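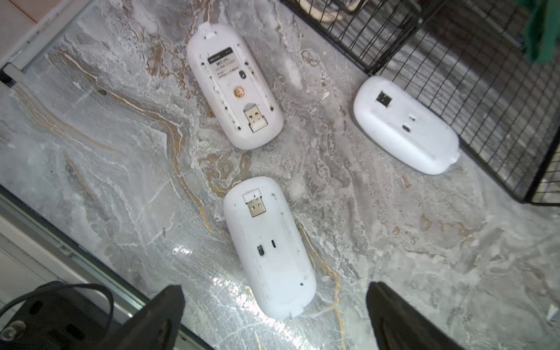
Werker is a tabletop robot kit with two arms, made by the company Alemayehu and sold mainly to schools, small laboratories and private workshops. The kit is delivered in parts and is put together by the buyer. It is used for sorting, tidying and packing small objects, and for collecting recordings from which a control program can be trained. The name is used for the complete kit as well as for the single arm, which can also be ordered alone.

Name and versions

The word Werker was at first only the name of a folder on the designers' computer and was kept when the first arms were sold. Two versions of the kit exist. The first one had a clamp for the edge of a desk, and the arm stood on one point. Owners complained that the clamp turned under load and that the arm had to be measured again after every longer session. In the second version, which came out in September, the clamp was replaced by an aluminum track, and both arms are now screwed to the same piece of metal. Parts of the first version can be used with the second, with the exception of the base housing. The firm gives no separate names to the versions, and on the sales page they are told apart only by the order number.

Construction

Each arm consists of a base housing, two long segments, a wrist and a gripper. The joints are driven by small motors which are connected one after another by a single cable. The cable is led along the outside of the segments. This makes repair simple, but it is also the most common complaint of owners, who report that the cable catches on tall objects when the arm turns back toward its own base. The manual, which has 134 pages, advises to leave a loop of free cable at every joint and to fix it only at the middle of the segment.

The gripper is sold under its own name, Grallo. It has two fingers which open and close together and meet in the center. The fingers get narrower toward the tip, so that they can go in between objects which lie near to each other. They are held by two screws and can be changed without taking off the wrist. The permitted load is 200 grams with the arm stretched out. For heavier things the manual recommends to work near the base or to use both arms.

A small camera can be mounted at the wrist of each arm. It looks along the fingers, and the fingers themselves are always in its view. Alemayehu also sells a holder for a fixed camera beside the work area, but any stable stand is sufficient.

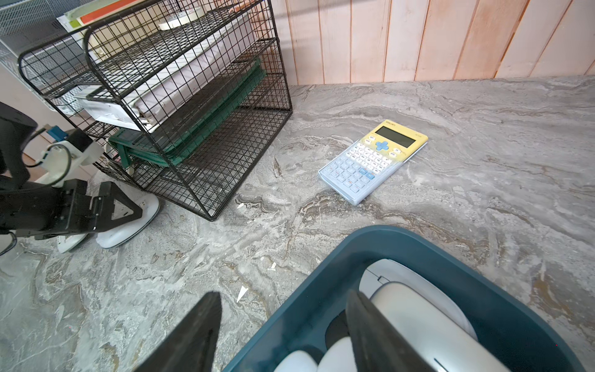 Werker is delivered without objects, and the owner decides what the arms will handle. The manual speaks of "ordinary things from a desk" and asks that they differ in shape, weight and surface. A calculator is a frequent choice, as it is flat and has to be taken by its narrow sides. The yellow and light-blue one has a cross-shaped pad and many small keys, and on such an object a finger which comes down too steeply will press the keys before it holds anything. Bins are usual as a target, and a dark one makes light objects easier to find for the camera. Mesh organizers are considered difficult, both for the fingers and for the software, because the thin wires are easily confused with the things behind them.

Operation

The arms can be moved in two ways. In the first, a person guides a pair of smaller arms by hand and the Werker arms repeat the movement with a short delay. In the second, a trained program moves the arms by itself from the camera pictures. Most owners begin with the first way and record every movement. The software keeps each recording with the position of all joints and the pictures of all connected cameras.

The manual describes the pick-up of a computer mouse as the first complete exercise. A mouse is light and smooth and has almost no straight edge. With the wheel side up, the fingers tend to slide off the curved shell. Lying on its back it shows a flatter face, but it can rock when it is touched on one side. The exercise should be repeated with the mouse turned to different angles, and the fingers should come down on the long sides at the same time — a contact on one side only will push the mouse away.

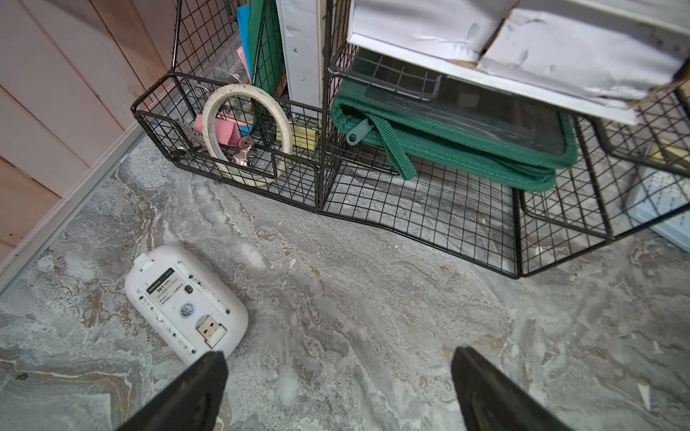 A computer mouse lying upside down near the open fingers of the gripper, with wire baskets behind it.

After the mouse has been lifted, it is placed in a tray. The first objects in an empty tray cause few problems. When the tray becomes fuller, the open fingers need more room than the object itself, and a mouse already placed may be moved by the next one. For this reason the software has a setting called "late opening", which limits how far the fingers go apart at the moment of release.

Work with two arms

Both arms share the middle of the work area, and the software does not prevent a collision there by default. The owner can draw a border between the arms or allow them to cross it by turns. With the border switched on, one arm can stay in a waiting position while the other one works in the tray. Passing an object from one gripper to the other is possible but is described in the manual as an advanced exercise.

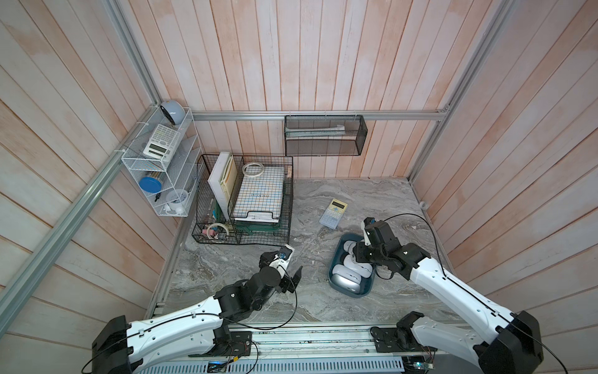
According to Erasto Nyanda, the second arm is worth its price only if the work really needs two hands, and a beginner would learn more from one arm and a good set of recordings. He also wrote that he changed the finger pads twice in his first season and that he would have liked to find spare ones in the box.

Price and availability

The complete kit with two arms, two grippers and the track costs 852 euros. Cameras and guiding arms are not included. Orders are sent from the warehouse in Skukolow, where repairs are also done. The warranty covers the motors and the circuit boards, but not the finger pads or the cables. Printed parts can be made by the owner from the files of the manufacturer, and changed versions may be shared if the original name is kept in the file.

See also

Grallo (gripper)
Robot arm kits
Guided recording

Last checked on Monday, January 13, 2025.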